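Chapter 3
What Happens to a Railroad When the Trains Stop?

I missed my first abandoned railroad completely. I'd driven out to Satedow on a wet November morning, parked behind the feed store, and spent a good half hour looking for the old Drovetti Valley line, and the whole time I was standing on it! The parking lot was the freight yard. The long, strangely straight hedge beside it was the main line heading north.

Old railroads hide in plain sight like that, and once you get the knack of spotting them you'll be hopeless company on any car trip (ask my family). Trains hate steep hills and tight corners, so the people who built these lines cut through high ground and piled up earth across the low spots. Pull up the rails, sell the ties, let 50 years of brambles move in, and the shape of the ground is still there. 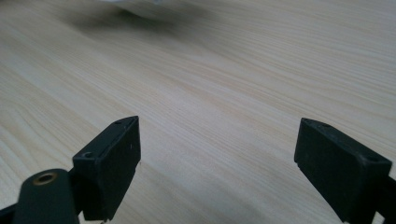
The Drovetti line closed in stages, and that matters for this chapter. Passenger trains went first. Freight hung on for another 10 years, mostly because of the Kurkus grain mill, and when the mill switched to trucks the railroad had 3 customers left and no real reason to keep fixing bridges. By then the depot at Antunes had already been sold. It's been a paint shop, a dance studio and now a bike rental place with very good pie, and I think it's the best reused depot I've ever set foot in.

So we'll be asking two things. Who gets the land when a railroad leaves? And why does one depot end up full of bikes and pie while the next one down the line falls in on itself? I used to think it was all luck. I've changed my mind, mostly after reading through 200 pages of Satedow town meeting minutes, and I'll try to show you why.

Before you read on, find a map of your own county and look for a road called Depot Street or Station Road that doesn't go anywhere near a train. Keep it handy, we'll use it at the end of the chapter.

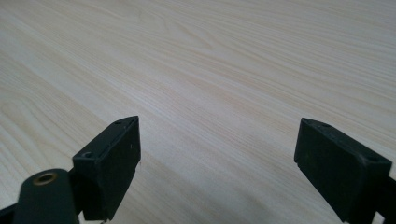
3.1 Who Owns the Ground Under the Tracks?

You'd think the railroad did. Sometimes it did, but often it had only bought the right to run trains across a farmer's field, and the field itself still belonged to the farmer. Let's start with the Kurkus mill spur, where both kinds of deal were made on the same short piece of track.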